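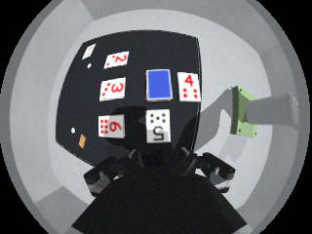
A rule that lives only in the operator's head is no rule at all, according to Gudrun Ruppert, and the Hultport open day kept coming back to that remark.

May, by Carola Dreßler

I went for the session on good practice in simulated card handling. The simulation has number cards, a blue-backed stack and a gripper working over a black mat, and the house rules for it fit on two pages. I copied down the ones I thought we could use at Gotitz.

Every task gets a written end state before the first run. A run that misses it is logged as failed, even if it came close. The start layout is saved with the log. Operators stop after 26 runs and hand over - no exceptions for a good streak.

Lighting is fixed per batch. Shadows stay on, and Panya Prasertsri was firm on this point: a policy tested without them has not been tested.

The weak part was review. They check 17 runs out of every 500, picked by the operator. I asked if somebody else could pick them. They are looking at it.

The tour ended at 12 and the handouts ran out before that.

Comments (2)

Jörg Dreßler
Is the rule sheet public? We write end states too but ours run to half a page each.

Anastasia C.
Random picks for review, please. We changed over last year and our failure count went up.

Contact | Copyright Gotitz | Back to top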